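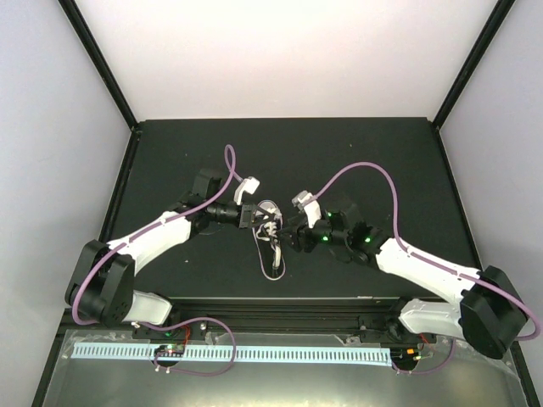 Depuis février, on me demande au moins une fois par semaine ce que je pense de la pile à combustible pour les camions. J'en pense du bien en laboratoire et beaucoup moins sur la route. Brako annonce un tracteur à hydrogène capable de parcourir jusqu'à 100 kilomètres de plus que son rival à batterie, et les commentaires s'emballent. Je veux bien, mais dans quelles conditions ? Un essai mené à l'abri ressemble à ces deux bras de robot tendus l'un vers l'autre au-dessus d'une table noire, entre des parois gris pâle : un petit monde fermé, sans pluie, sans côte à 6 %, sans chauffeur pressé de rentrer.

Le catalyseur, d'abord. Celui de Latari contient moins de platine que le précédent, et c'est un vrai progrès, je ne le conteste pas. Mais le communiqué donne le rendement à neuf. Il ne dit rien du rendement après deux hivers de démarrages à froid et d'air chargé de poussière de freins. Heike Janssen, qui a longtemps suivi une flotte d'autobus, m'a résumé la chose plus crûment : « On me montre toujours la courbe du premier mois. » J'attends encore qu'un constructeur publie les suivantes.

Vient ensuite la question de l'hydrogène lui-même. Le dépôt de Beder devait accueillir 60 véhicules autour d'une seule station. Quand elle est en panne, toute la flotte attend, alors qu'une borne électrique défaillante n'immobilise qu'une place de parking. Quant à l'origine du gaz, les brochures parlent volontiers de vent et de soleil — au futur, toujours. Au présent, il faut demander la facture du fournisseur, et la réponse tarde.

Katayama a au moins le mérite de donner un chiffre vérifiable : 217 kilomètres entre deux pleins, en charge, sur route ouverte. C'est modeste. Je préfère pourtant ce chiffre-là à toutes les promesses de salon, et je note qu'il faut aller le chercher en annexe.

Qu'on finance la recherche, très bien. Mais avant d'engager l'argent des régions dans des stations, j'aimerais voir des relevés d'exploitation complets, pannes comprises, signés par ceux qui conduisent et réparent ces camions. Pour l'instant, je n'ai reçu que des plaquettes.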